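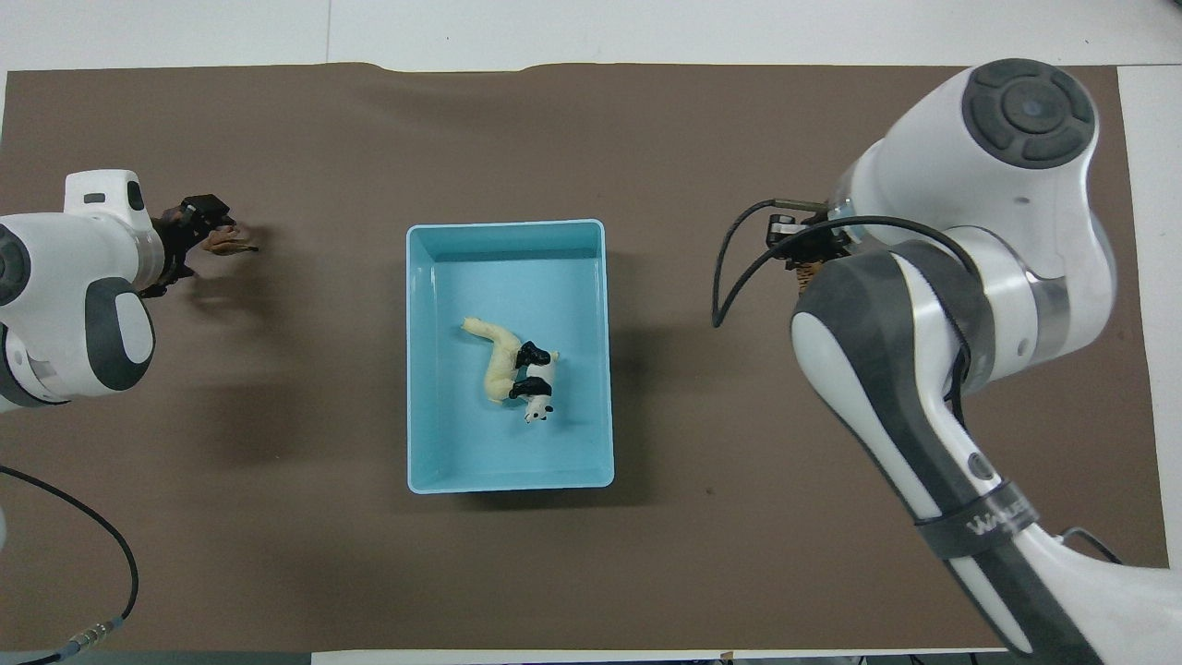 Panda and the long cream one (weasel? ferret? we still argue) in the blue tray, on the brown mat.

Toy animals, the Sotstead box. June 2021

Quick page, sorry, no time to do it properly. Zuzana Kopecký had a shoebox of little plastic animals from the Naria sale back in February, 40 in the lot, 2 of them chewed. Been sorting them a bit at a time after supper. More pictures when I get the rest out of the box.

Notes so far:

Panda - nice glossy black legs, shows every fingerprint. Keeping.

Weasel/ferret - pale yellow or cream depending who you ask. Bendy shape, hard to store, rolls into everyting. If you know the maker pls write.

Trays - get the ones with a raised rim. Had flat lids before and spent an evening under the sofa.

Mat - brown fabric, wrinkles a bit, fine. Small parts dont skid on it like on the bare white table.

Still looking for: a goat, any size. Will swap, have 15 doubles, mostly cows.

Thanks to Vratislav Kadlec for the shelf.

- Z. and Briggs

We use cookies to improve your visit. Accept all | Manage settings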